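Trullow says its grippers learned to tidy up from 285 human demos. Read the small print

Trullow, the household robotics outfit, put out a preprint on Saturday claiming that a robot arm can pick up basic tidying jobs from only 285 human demonstrations, all of them recorded with a hand-held gripper and no robot present. The method is called Jurel. The headline number is a big one: the team says it beats a baseline trained on 1146 demonstrations collected the slow way, with a person steering the arm remotely.

That would be a real saving if it holds up. Steering an arm from a distance is tiring work, and it ties up a costly machine for every minute of data. A gripper you carry around costs far less and goes wherever you go. Plenty of labs have made that case already, so the new part of Jurel is the sorting step. The software scores every recording for how useful it is likely to be, throws out the weak ones and trains on what remains.

Which brings us to the 285. Turn to the appendix and you learn that this is the number of recordings left after sorting. The team started with 1000. People still had to make all of those, and the paper doesn't say how many hours that took. The baseline got no sorting at all. Its 1146 demonstrations went in whole, good and bad together. A fairer test would have run the same filter over both piles, and I couldn't find one anywhere in the paper.

The tests are thin, too. There are 3 tasks: sliding a basket across a table, lifting a folded cloth, and placing a cup on a shelf. Each was run in one room with the same furniture used for training. The authors call this "a controlled home setting," and they do admit, near the end, that success dropped when they swapped the table for a glossy one. How far it dropped is left to a bar chart with no numbers on it.

Haziq Govindasamy, who works on grasping at the rival lab Sinaga and had no part in the study, thinks the sorting idea is worth a look but isn't sold on the comparison. "If I get to throw away my worst seven hundred tries, I look pretty good as well," he told me. He would like to see the scoring step tested by itself, against simply picking recordings at random.

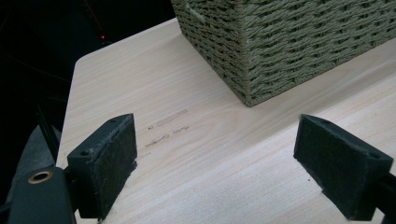
Random picking is the check I kept looking for as well. Without it, there is no way to tell whether the scoring does anything clever or whether a few hundred recordings were always enough for jobs this simple. Moving a basket is not hard by the standards of the field — earlier systems have managed it with less fuss.

Trullow says code and data will be posted in December. It said much the same about Lusano, its earlier folding project, and that page still reads "coming soon." Asked about the missing comparison, the company replied by email that more results are planned for a later version of the paper. It did not say whether those would include the unsorted recordings.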